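Setavton Hospital Says Its Waits Are Down. Which Waits?

Setavton General put out a cheerful notice on Monday saying that its outpatient imaging department has cut the wait for a routine ultrasound to 51 days. Last spring the figure was 80. On paper that is a big drop, and the hospital wants people to know about it. The number is on the home page, on a banner in the main lobby and on the back of the parking ticket.

What the notice leaves out is when the clock starts. Until this year, the hospital counted from the day a doctor's referral came in. Under the new method it counts from the day the scheduling office "accepts" the referral, a step that did not exist before. A referral can sit for a while before anyone accepts it. How long is a question we put to the hospital twice. The first reply thanked us for our interest in imaging services. The second said that the acceptance step "supports accuracy" and that no separate figure is kept for it.

That is hard to square with the hospital's own software. The scheduling system, called Zultier, stamps each referral when it arrives and again when it is accepted. A training handout for clinic staff says so on its second page. If both stamps are there, somebody could subtract one from the other in an afternoon.
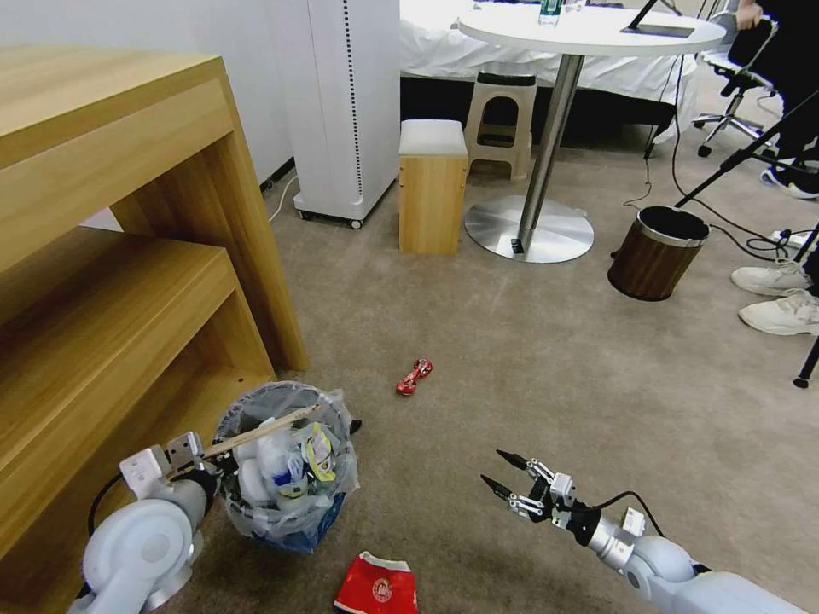 The hospital also says it is seeing more people. It points to 166 ultrasound appointments in a recent week, up from 148 in the same week a year earlier. Appointments are not the same thing as scans, though, and the notice uses the two words as if they were. A patient who turns up, is told the order form is missing a code and gets sent home has still had an appointment. So has the patient who comes back the next week with the right form. Asked how many of the 166 ended with a finished scan, the hospital said it would look into it. We have not heard back.

Some of the improvement may be real. The department opened an evening session in May, running until 8 p.m., and people who have used it speak well of it. Parking is easier at that hour and the front desk is less of a scrum. Two family practices in town told us their patients are getting dates sooner than they did last winter. A third, out on the Totivari road, said it had noticed no change at all and had started sending urgent cases to a private clinic across the county line. The hospital's notice quotes a happy patient and does not mention the private clinic.

Then there is the consultant's report. Setavton General hired the firm Þrastardóttir to review its scheduling, and the notice credits that review for much of the progress. The report itself has not been made public. A short summary was handed out at the last board meeting, and it runs to a page and a half, a fair part of it headings. It recommends "a more patient-centered intake pathway," which seems to be the acceptance step under a longer name. It gives no cost. The hospital would not tell us what it paid, saying the contract is still being closed out.
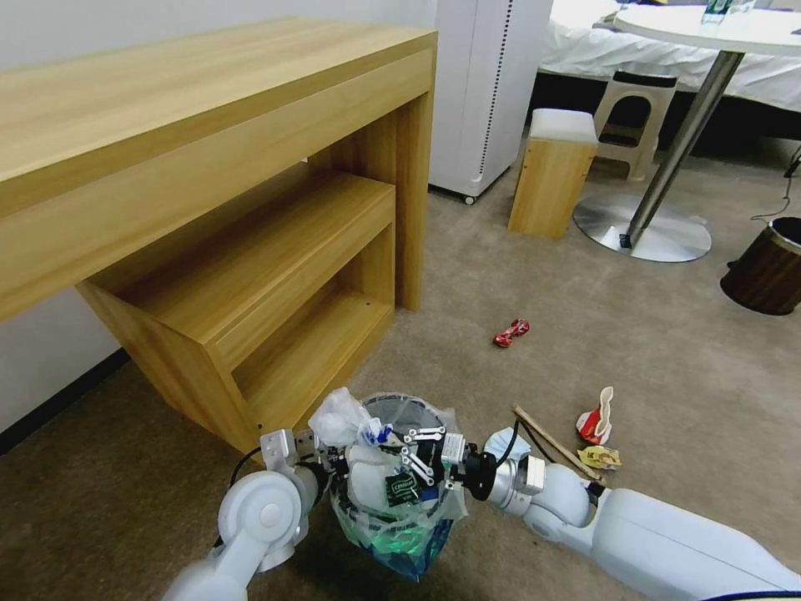
Board members did not press very hard. One asked whether the old and new figures could be shown side by side, using the old method for both. Management said that would be "confusing for the public." The public has coped with harder sums than that, and the old method has the advantage of measuring what most patients would call a wait, the time between being told they need a scan and getting one.

There is a simple fix, and it would not take another review. Publish both dates for every referral, with names removed, and add a line for scans completed. If the wait has truly fallen from 80 days to 51, the hospital will look good and we will happily report it. If a chunk of the gain comes from moving the starting line - and right now there is no way to rule that out - patients ought to know before they plan their time off work around it.

The board takes up imaging again at its next regular meeting, which is open to the public. Written questions can be left at the main desk until noon the day before. Patients already waiting for an ultrasound can call the scheduling office and ask for two things, the date their referral was received and the date it was accepted. We would be glad to hear from anyone who gets an answer to both.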